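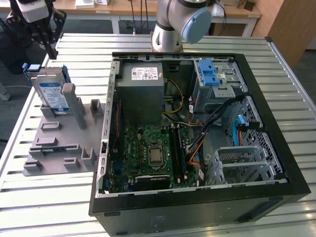 Thursday, drive bench: tower layout and fixture board

Setup started 9:30. Tower from the Oretti batch on its side, side panel off, interior up, to the right of center on the slatted table. Fixture board flat on the slats to the left, close to the rear of the case. Drive parked upright in the back left slot of the board with the rails on the top edge and the label readable without picking it up. Keep this orientation for the rest of the batch. Last week the drives were parked label-in and two serials were copied wrong.

Rosaire Li wants the case position written down so the next tower lands in the same place. Case squared to the slats by eye. Gap between board and rear panel: 30 mm, measured at the near corner and again at the far one. Far corner was 2 mm over. Left it.

Drive cage

The cage is gray molded plastic, the caddy a plastic tray with blue side rails. Rails flex outward if the caddy is held by the ends. Hold across the middle. The connector strip is on the rear face of the drive, so when the caddy is in the wrong way around it is obvious at once and nothing gets forced.

Procedure as used today:

1. Power cord off, hold the power button 5 s, then panel off.
2. Data cable off the drive first, then power.
3. Squeeze both rails, draw the caddy straight out. Do not lift early, the rail catches on the cage lip.
4. Drive and caddy together into the back left slot of the board.
5. Copy serial to the sheet. Read it back.
6. Return, push until both rails click. One click means one side is out.

Step 6 was the slow one on the first three towers. The second click is faint. Checking by pulling back on the caddy with light force is more reliable than listening, so that goes on the sheet in place of "listen for click."

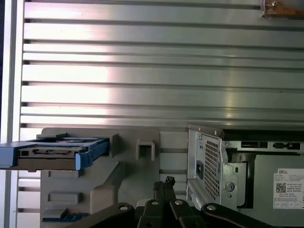

Caddy projecting from the cage at left. Vent grille and power inlet on the right.

The power supply edge is close to where the right hand wants to rest. Folded sheet metal, not deburred on the Chraibi units according to the receiving notes. Ran a thumb along this one with a glove on and it snagged. Gloves for anyone reaching across it. The thin Dekance pair is fine, the thick ones will not go between the rail and the cage.

Screws from the side panel went in a dish on the cart. Do not put them on the table. A panel screw fits between the slats and then it is in the channel until the board comes off.

Fixture board

Gray, 3D printed, second revision of the Lengate drawing. Square holders and tall frames are along the upper row, with the slotted bracket at the right end. Only the drive slot and the slotted bracket were used today. The tall frames are meant for cards and have not been tried with a full-height one. 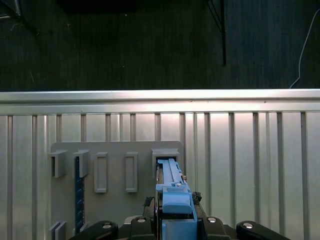 Upper row of the board: holders, tall frames, slotted bracket. Blue strip with tick marks below the second holder.

Board creeps on bare slats when a drive is pushed in hard. Measured 4 mm of drift over the morning, all toward the front of the table. Tried 80 grit strip under the near edge, drift stopped but it marks the aluminum. Need rubber, or T-nuts if the slot width allows. Slot width not measured yet.

Times

Average per tower, panel off to panel on: 900 s for the first three, well down after that, did not log it properly. 24 towers left in the batch.

Open

Rubber strip for the board. Ask Rosaire whether serials go on the old sheet or the new one. Recheck the 2 mm at the far corner with the next case.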